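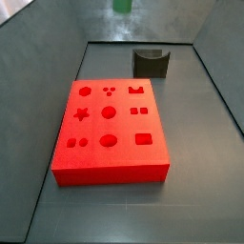

January 28, 2024

Audio post, Shirima music video, second cut.

Reloaded the session from the Grenden drive. The vocal stem and the playback track used on set still do not line up. Offset is 2 frames at the head and 7 frames by the last chorus, so it is drift and not a fixed delay. Checked sample rate on both files: the stem is 48k, the playback track was exported at 44.1k and then relabeled. Converted from the original bounce, relinked, checked lip sync against the close shots in verse one and the bridge. Holds to the end now.

Dance break: the editor's cut drops 4 bars and the music edit is audible on the hi-hat. Moved the splice back to the snare before the turn and used a short crossfade. Better on the Fonel monitors, still slightly exposed on headphones. Leave it until picture lock.

Teaser for the TV slot is 60 seconds and has to open on the singer's spoken line. The line was recorded on the lapel mic only and has cloth noise under the second word. High-pass and light noise reduction, no more, or the consonants go. Alternate take is cleaner but does not match the mouth.

Levels: the mix from Flostach came in hotter than the delivery spec allows. Pulled the whole bus down and left their limiter alone. Need a version without the limiter from them before the final.

Open:
- instrumental for the talk show appearance, same length as the teaser
- ask the label which spelling of the title goes on the slate
- back up session to Grenden, old playback file into the reject folder so it does not get relinked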